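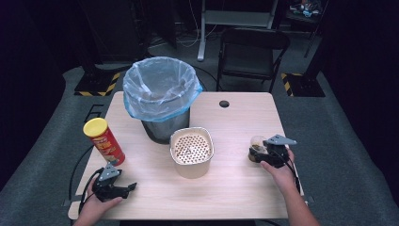 *Photo: Meron Alemneh*

## Compostable liners: read the small print before you pay double

2021-11-06

The new rack of "green" bin liners at the Pritora has been up since July, and several of you have written in to ask whether they're worth the money. I've spent more time reading the backs of the packets than I care to admit. My short answer is that most of them aren't, at least not in this town, and the labels do a fine job of hiding why.

Start with the words. "Degradable" means the bag falls to bits. It says nothing about what the bits are, and with ordinary plastic they are smaller pieces of plastic. "Biodegradable" sounds better and promises very little more unless there's a time and a set of conditions attached. I found neither on the Pravska roll, though there was room on the packet for a leaf, a second leaf and a paragraph about caring for tomorrow.

"Compostable" is the word that ought to mean something, and it can. Look for a certification mark and then look at which kind. Industrial composting is done hot, in a managed heap at a proper facility. Home composting is your black tub behind the shed, which in a cold spring barely gets warm enough to bother the worms. A bag certified only for the first may sit in the second for a very long time looking much the way it did when you bought it. The Hutsuliak liners carry the industrial mark on the front in green, and the line saying "not suitable for home composting" on the bottom in grey. Make of that what you like.

Then there's the matter of where the bag ends up. Our kerbside service takes garden waste only, and the sheet on the transfer station gate says no bags of any description, compostable ones included. That leaves the red-lid bin and the landfill. A compostable bag buried in landfill isn't composting. It may break down slowly without air and give off methane, or it may hardly break down at all. Either way you've paid extra for a result the packet doesn't mention.

I put this to the Nornemholm customer line, as theirs is the dearest roll on the shelf. After 16 minutes on hold I was told that the product "supports the journey to a circular home". I asked which facility near us would accept it. They said they'd get back to me. That was 3 weeks ago.

Colour tells you nothing either, by the way. Green, blue, clear, white with a wee daisy on it: the dye is a marketing choice, and the recycling crew can't sort by it. One neighbour was quite sure that the pale ones were made of corn. Some may be. Check the packet, and if it doesn't say what the bag is made of, I'd assume the maker would prefer you didn't ask.

So what do I use? For the kitchen, an ordinary liner, the thinnest that will hold, changed when it's full and not every time there's a teabag in it. Scraps go in a lidded tub with a sheet of newspaper in the bottom and then straight out to the heap. The tub needs a rinse every couple of days and I won't pretend it smells of roses in January. In the bathroom and the study we gave up liners altogether. Dry rubbish doesn't need a bag of its own inside another bag.

If you do have access to a composting service that takes certified liners (a few of you over the river might), then they make sense, and you should buy the mark your service asks for and ignore the rest of the front of the packet. Ask the service before you ask the shop.

Meron Alemneh has offered to bury a strip of each brand in her compost at the community garden and dig them up next July. I'm all for it, though one heap in one garden won't settle much, and I've told her so. She needs clean, unused offcuts with the brand written on a paper tag. Leave them in the box by the garden gate, please, and not in my letterbox.

Anyone who has had a straight answer out of a manufacturer is welcome to send it in. I'd want to see the letter.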